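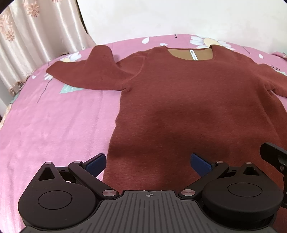

The rust-red jumper, out on the bed.

I'd been told to wrap up for the last night of the season at Trirum, so I wore the big jumper, and by the second go on the Vorkska I was boiling. It's a wooden coaster, 51 years old, and it rattles your teeth so hard you forget what you were worrying about. I'd come to forget, if I'm truthful. I'd been let go from the ticket office in May and hadn't been near the place since.

They'd put a board up by the gates saying 1,837 people were in. It felt like more! The queue for the Demchenko wheel went right round the duck pond and back past the doughnut hut (still the same burnt sugar smell, still the same wonky shutter), and I stood in it for ages between a hen party and a man asleep on his feet.

When I got to the front, the girl on the gate looked at my ticket and said, "You've got number 500. You get to choose the song."

Well, I panicked. You try thinking of a song. I asked for the Ovska waltz, the creaky old tune they used to play at closing time when I worked there, and she said she'd never heard of it. But she went off to ask, and I got in my little car and up I went.

I was right at the top when it started. Every speaker in the park – the dodgems, the ghost train, even the one in the car park that only ever hissed. Down below, the cleaners had stopped sweeping and two of them were dancing, badly, round a bin.

I pulled my sleeves down over my hands and hoped they'd send us round again.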